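Workell Institute of Design Education
Foundations of Modular Construction
Course Handout, Unit 5: Preparing the Work Surface and Laying Out Parts

Purpose of this unit

Unit 5 is taught in two sessions of laboratory work and one written assignment. Students learn to prepare a work surface, sort building bricks by size and color, and lay them out in a row before any construction begins. The exercises in Unit 6 assume that the practices set out in this handout have become routine.

The unit draws on the terms introduced in Unit 4. Students who missed that unit should read the glossary in the Starkska workbook before attending the first session.

Terms used in this unit

Baseplate. A flat plate with studs on its upper face, on which a construction is assembled. The baseplate does not form part of the parts count unless the assignment sheet states otherwise.

Brick. A part of standard height. Bricks are named by the number of studs along each side, the smaller number first. A 2x4 brick therefore has eight studs and a 2x3 brick has six.

Plate. A part that carries studs in the same way as a brick but is much thinner. Plates and bricks of the same outline are separate parts and are recorded on separate lines of the parts list.

Orientation. The direction of the long axis of a part as seen by the person seated at the table. A part is lengthwise when its long axis points away from the builder, and crosswise when it runs from left to right.

Row. An ordered line of parts set out beside or beyond the baseplate. A row may run in any direction on the table, provided that the order of the parts is clear.

Preparing the surface

The covering is laid flat before any parts are taken out of storage. Creases are smoothed from the center outward. The baseplate is placed next, within comfortable reach of both hands. It need not be parallel to the edge of the table, although students working from a printed plan usually find it easier to turn the plan and the baseplate the same way.

Patterned coverings are permitted in the laboratory. Students should be aware that white and pale parts are harder to pick out on a light marbled pattern than red or blue ones, and that small parts are easily overlooked. Strong light from one side can also wash out the color of a stud. Where the color of a part is in doubt, it should be lifted and checked under the desk lamp before it is recorded.

Laying out the row

Parts are taken from the tray one at a time and set down with the studs facing up. Small differences in height within the row are acceptable. Parts of the same kind should be given the same orientation, and a gap should be left between neighbors wide enough for the fingers. Parts that touch tend to be picked up together.

Two orders are accepted in this course. In the first, parts follow the sequence in which they will be used. In the second, parts are graded by size, with the largest at one end and the smallest at the other. The order chosen is written at the head of the parts list.

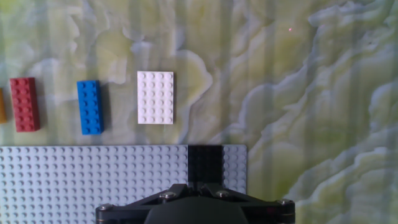
Red and blue 2x4 bricks with a white plate, four studs by six, to the right of them.
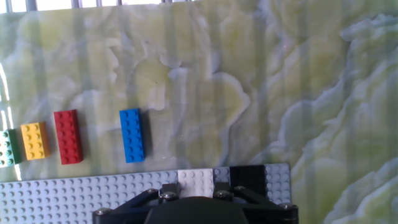

Yellow 2x3, red 2x4 and blue 2x4, with a wider gap before the blue.

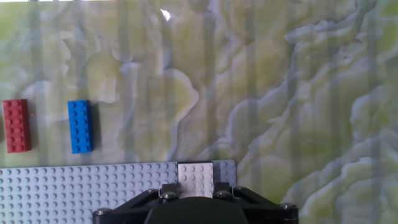
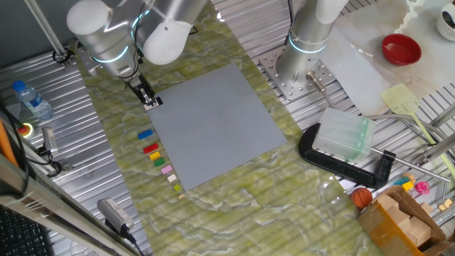
A row graded by size, from the blue brick down to a tiny tan one.

Once the row is complete, the student reads it aloud from one end to the other, giving the color first and the size second. The partner marks each entry on the parts list. Partners then exchange roles and the row is read again from the opposite end. Any difference between the two readings is settled by looking at the parts themselves, and the list is corrected in ink. Corrections in pencil are not accepted.

Parts may be moved within the row during the reading, but they may not be returned to the tray. A part that does not appear on the list is set aside at the top of the table and reported to the instructor at the end of the session.

Common errors

The error most often marked in this unit is the recording of a plate as a brick. Viewed from directly overhead, the two can look much alike, and students are advised to lower their heads and look along the table. The length of the shadow is also a useful guide: a plate casts very little.

A second error concerns the larger parts. Students who estimate the number of studs by eye often write 2x3 for 2x4, particularly when the part is lengthwise and at some distance. The studs are to be counted along one long side in every case.

Color names should follow the chart in the Starkska workbook. Tan and cream are separate entries on the chart – as are green and lime green – and a parts list that merges them will be returned for correction.

Laboratory exercise

Work in pairs. Each pair collects one Nyanda parts tray and one baseplate from the storage room, Room 222.

Prepare the surface and place the baseplate.

Lay out a first row in order of use, following plan sheet 482. Complete the reading from both ends and sign the list.

Rearrange the same parts into a second row graded by size. Where two parts have the same outline, the taller part comes first. Prepare a second list.

Compare the two lists. The totals for each color must agree. If they do not, repeat the reading of the second row before consulting the instructor.

Return all parts to the tray by color. The covering is wiped with a dry cloth and rolled with the pattern inward.

Written assignment

Submit a statement of no more than two pages on the layout chosen for the second row. The statement should identify the point at which grading by size became difficult and explain how the pair resolved it. A sketch of the row, with each part labeled by color and size, is required. Photographs may be attached but do not replace the sketch.

Assignments are placed in the Grisik box outside the laboratory by Sunday evening. Both signed parts lists must be attached.

Reading for Unit 6

Starkska workbook, the chapter on first courses and overlapping joints. Students should bring their own copy of plan sheet 482 to the next session, with the corrected parts list fastened to the back.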